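Home | Reviews | Grippers | Arms | Workbench | Forum

Skodora two-finger gripper: six weeks, one nasty surprise

I bought the Skodora gripper in September after my old one finally stripped its gears, and I've had it on the arm nearly every evening since. I wanted to love it. I mostly do love it! But there's a fault in how it handles a stall, it caught me twice, and I think anyone shopping for one should hear about it before handing over $665.

What you get

The gripper, a mounting plate, a short cable, a bag of bolts (two spare, thank you Skodora) and a single folded sheet of instructions in very small type. Mine came from Ardeleanu, who packed it beautifully and shipped it fast. No complaints there at all. It went onto my wrist flange without any drilling, and the cable clicks in with a good solid latch, although it's stiff and wants to curl back on itself. Give it slack. I routed mine too tight the first night and the arm complained on every big wrist turn until I redid it.

Setup through the Clellum driver took me an evening, most of it spent hunting for the right baud rate, which is printed on the sheet but wrong for the current firmware. Try the next one up and save yourself the swearing.

The good stuff

It's quick and it's quiet. The finger tips come down to a nice narrow taper, so you can get between parts that sit close together, and that's the whole reason I picked it over the chunkier Jurkier model. I can pull a plug out of a crowded panel without knocking its neighbor. Repeatability is lovely too. I sent it back and forth to the same closing width all through one weekend and never caught it drifting enough to matter for anything I do.

Force control at the low end is decent. I've picked up foam, a ping pong ball and one extremely ripe apricot (fine, the apricot was a gamble, and I lost).

So what went wrong

I run a loop at night that works through a practice board: press this, flip that, move a plug, go home, start over. I had the force limit set at 500 on the driver's scale, pretty gentle, and for 3,350 cycles I had nothing to report. Then one evening, somewhere past eleven, the fingers closed a hair off center on a toggle, stalled against the lever, and just stayed there. No fault came up. The driver said "grip OK." As far as the arm was concerned, it was holding something and it was time to go to the next waypoint, so off it went, dragging sideways on a switch that was bolted to a panel.

I was in the kitchen. I heard the board scrape across the table and ran for the stop button.

Damage was one bent lever and a scuffed fingertip, so I got off cheap. What bugs me is the status message. A stall against something fixed and a successful grip report the same code, and the sheet doesn't mention it. The motor current is sitting right there in the data stream, so the gripper knows perfectly well how hard it's pushing. The driver throws that number away!

The second time was four nights later, same story, except I was watching and had my hand on the stop. I've got a log of that one and sent it to Skodora. They were polite, they answered within a couple of days, and they told me a firmware change is "under review." Still waiting.

How I run it now

I added my own check: if the fingers report a grip while the width is bigger than it should be for that part, the arm holds position and waits for me. It's maybe a dozen lines and it's caught three bad closes since. I also stopped running it unattended, which kind of defeats the point of a night loop, but I like my fingers and my furniture.

The other change is approach height. I have the arm pause right over the switch with the tips hovering just above the lever, and only go down after the position has been checked. It adds a little time to every cycle. The toggles are the fussy ones for me, those slim bat-style levers don't forgive a sideways nudge the way a big round push button does.

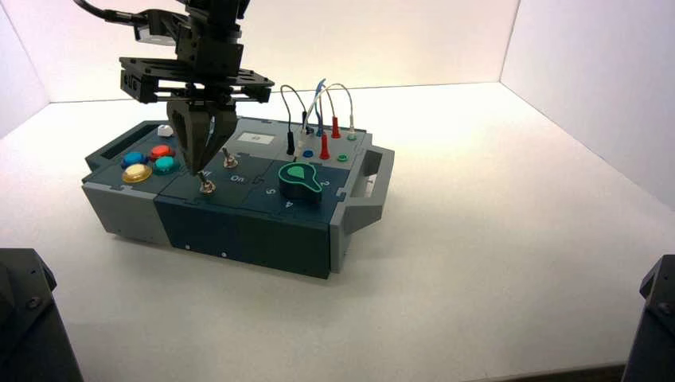 Would I buy it again?

Yeah, I think so, with my eyes open. If you're always standing next to your arm, the stall thing is an annoyance and you'll hit stop and move on. If you want to leave it working while you sleep, either write your own check or wait for the firmware. And if you have kids or a cat wandering through the shop, please put a proper fence or a light curtain around it whatever the brochure says about gentle force limits. Gentle fingers don't help much when the arm behind them thinks everything's fine.

The Jurkier is slower and its tips are too fat for my plugs, but it does throw a real stall fault. A friend let me borrow one for an afternoon and I jammed it on purpose over and over, and it stopped the arm every time. For a first gripper I'd point you there.

Three and a half stars for the Skodora. It gets the other star back the day that update lands, and I'll edit this review when it does.

41 shares | 17 comments

Related reviews
Clellum driver, second look: better logs, same menus
Jurkier gripper after a year of plugs and knobs
Emergency stop buttons you can find in the dark
Cable sleeves for small arms
Ordering from Ardeleanu: shipping, returns, spares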